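The Second Life of a Warm Blanket

Plondstead has one main street, two bakeries and a river that freezes hard enough to walk on by January. It also has the best blanket swap I have ever been to, and I have been to a lot of them (my closet can prove it). I drove up on a gray morning expecting a few folding tables and a coffee urn. What I found was a school gym full to the doors, with a line down the steps and people already trading in the parking lot!

The swap began as a way to clear out attics. Families in town had stacks of fleece throws, wool army blankets and baby quilts that were too good for the trash and too worn for a gift. Somebody set up a table, somebody else brought a sewing machine, and word got over the hill to Dulby, where the old woolen mill used to employ half the valley. People from a mill town know cloth. They turned up with darning needles, boxes of binding tape and very strong opinions about washing.

By last winter 917 blankets had changed hands in a single weekend. Each one gets a paper tag with a line or two from the person giving it up, and I could have read those tags all day. "Warm but sheds." "Went to college twice." "Smells of cedar, sorry." One heavy plaid throw had crossed the gym floor in nine different years, and its tags were all still pinned to one corner in a fat little bundle.

Fleece is the stuff that goes first. Wool has its loyal fans, and the quilts get admired and stroked and put back, but when the doors open the crowd heads straight for anything soft, thick and easy to wash. The curly kinds with a deep pile are the favorites, and they are also the ones that come in looking the saddest, matted down from hot dryers and years on the couch.

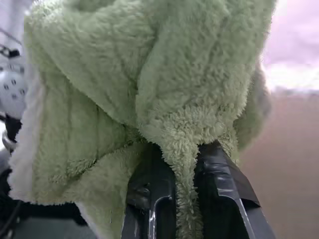
Can a matted fleece blanket be made soft again?

Most of the time it can be improved a great deal, though badly scorched fibers won't come back. Wash it alone in cool water with half the usual soap, skip the fabric softener, and hang it up to dry. While it is still a little damp, work through the pile with a soft pet brush, using short strokes and going in one direction. Give it a good shake, let it dry all the way, then brush it once more.

I learned that method at the mending table, which is where I ended up spending most of my day. The Dulby crowd runs it, and they will teach anyone who sits down. In one hour I learned to bind a frayed edge with blanket stitch, to patch a burn hole from the back, and to stop pulling my thread so tight. My first row of stitches looked like a picket fence after a storm. The second was better! By the fourth I was offering advice to a boy half my height, who was kinder about it than I deserved.

There is a lovely little side trade in dye, too. A small studio called Lui sets up near the stage with buckets of color made from onion skins, walnut hulls and goldenrod. Polyester fleece won't take those dyes, so they stick to wool and cotton, and the results come out in mustard, rust and a brown so rich I wanted to eat it. I brought home a cotton crib blanket the color of strong tea, and I don't even have a crib.

The day I visited, the organizers had set a limit of 121 people in the gym at once, so the rest of us waited outside and got to know each other. That may have been my favorite part. A woman ahead of me was hunting for anything green to go with her porch chairs.

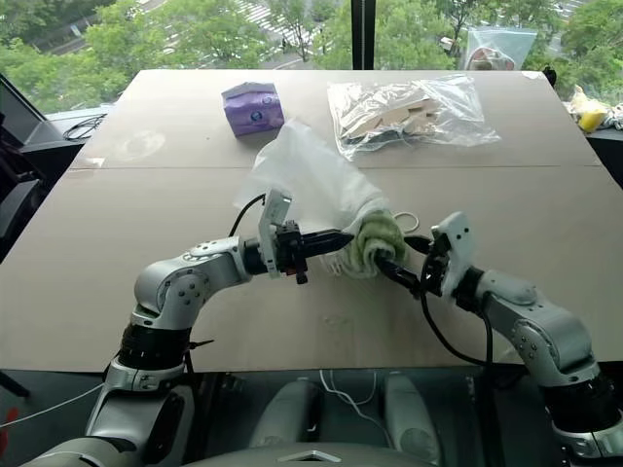 She had missed out the year before by a minute or two, and she was wearing running shoes this time. We made a deal in line: I would grab green if I saw it, and she would keep an eye out for a wool throw big enough for my bed. She found mine first, folded under a card table, cream with a blue stripe and only one moth hole.

The organizers are now planning a second swap in the fall, over in Dulby, inside the old mill itself. They are calling it Flikaseo, a name that came out of a children's contest and means nothing at all as far as I could find out. The hope is to gather 2000 blankets before the first frost. I have already pulled four from my closet and written their tags. The one for my striped throw is staying blank for a good many years yet.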